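Speaker notes – "Small Chores, Big Comfort: Why We Relax by Doing Work in Games"
Jinfeng Song
Last updated: March

Start slow. Wait until the people in the back have found a seat. Say thank you to the Milano meetup for the invitation.

Opening question to the room: who has watered a plant in a game this week, and who has watered a real one? Let them laugh a little, then go on.

My point for tonight is simple. Many of us come home tired from work and then we play a game in which we also work. We sort a shelf, we sweep a yard, we carry boxes to the post office. I want to talk about why this feels like rest, and how we tried to design for it in Nellow.

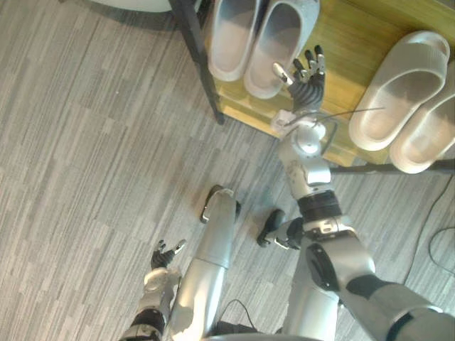

First reason: the task has a clear end. In Nellow the player has 27 small jobs in the village, and each one can be finished before the tea gets cold. We tested longer jobs too. Players did not complain about them, but they stopped in the middle and did not come back.

(Do not read the whole table of jobs. Mention only the lantern job and the one with the goats.)

Second reason: no one is angry with you. In the early version we had a character called Buko, the shopkeeper, who reminded the player when a delivery was late. I liked him very much. The testers felt guilty and closed the game. Now Buko says only good morning, and sometimes he talks about his knee.
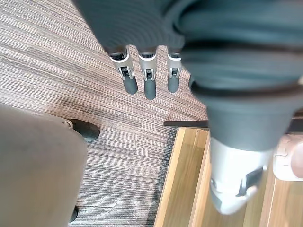 Tell the Eskildsen story, but keep it short. Eskildsen is the island at the end of the ferry line. There is nothing to do there. We planned to fill it with 100 shells to collect, then we had no time and left it empty – and it became the place where people leave the game running while they cook.

If somebody asks about numbers: our last survey had 2725 answers. The most common word in the free text box was "quiet." The second one was "goats."

Pause here. Drink water.

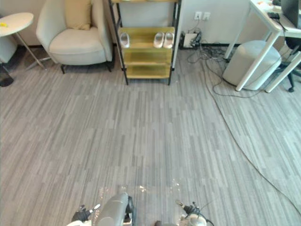
Third reason, and I am less sure of this one: sound. We have only 3 pieces of music, and between them there are long parts with wind and footsteps. Play the clip with the rain on the roof. Check the volume before, it was too loud at the rehearsal.

What I would do differently: make the text bigger, let the player skip the fishing, and save the game at any moment. The last one is a lot of work for the programmer, so please decide it early if you make a game like this.

Finish with the slide of the ferry and take questions. If there are no questions, ask them which chore they would put in a game.

Comments

marta_p: I was there, thank you for the talk! I still miss the old Buko, he was rude but he had character.

tilde88: Is the rain clip available somewhere? I would like to use it for sleeping.

Jinfeng Song: Not yet, tilde88. I will ask our composer.

ollie: My chore would be folding maps.

Contact | © Jinfeng Song | Back to top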